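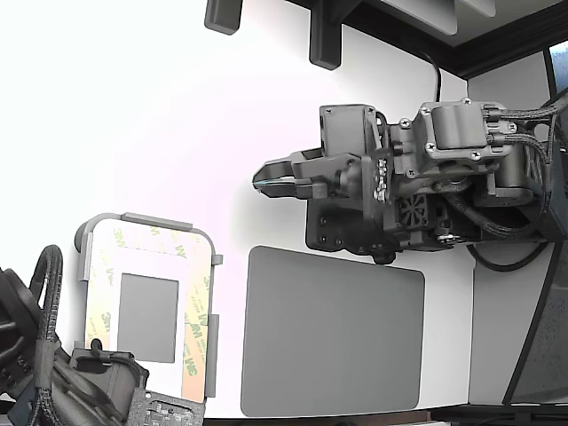 By the owner at Vevar Stays

Hi, and welcome! I run Vevar Stays, a tiny booking service for small hotels and guesthouses (the kind with a creaky staircase and a really good breakfast). I started it after a December trip to Keston, when I spent a whole evening with far too many tabs open, trying to work out which place had parking and which one just said it did.

I figured other people must be tired of that too, so I began calling hotels myself and writing down what they told me. Is there an elevator? Can I bring the dog? What time does the kitchen close on a Sunday? Those notes became the first listings, and I still write every one of them.

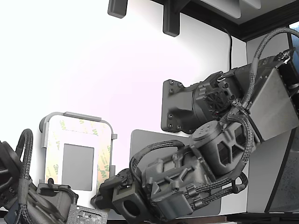 My first two partners were the Fitzsimmons, a family hotel near the river in Keston, and Kesby House, up the hill with the big garden. Both are still with me, and I still get excited when somebody books the corner room at Kesby – ask for the one facing the orchard! Since then we've handled 2,888 bookings, mostly weekend breaks, plus a few honeymoons and one very large family reunion.

I don't charge guests a booking fee. The hotels pay me a small commission after you've checked out, and the price you see includes taxes and breakfast unless the listing says otherwise. If your plans change, write to me and I'll call the hotel for you (they're usually nicer about it on the phone).
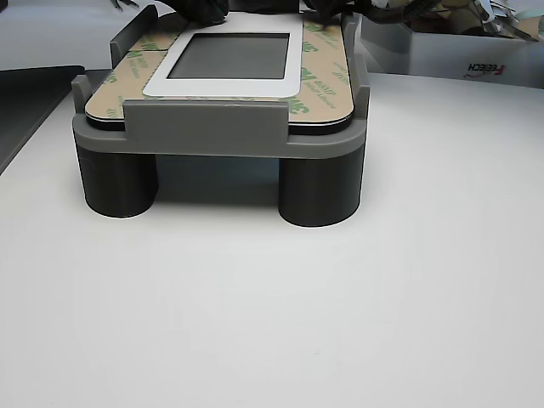
Get in touch

Email is best, through the contact form, and I answer most messages the same day. If you own a small hotel and want to be listed, use the same form and tell me how many rooms you have.

Page updated 5/10/26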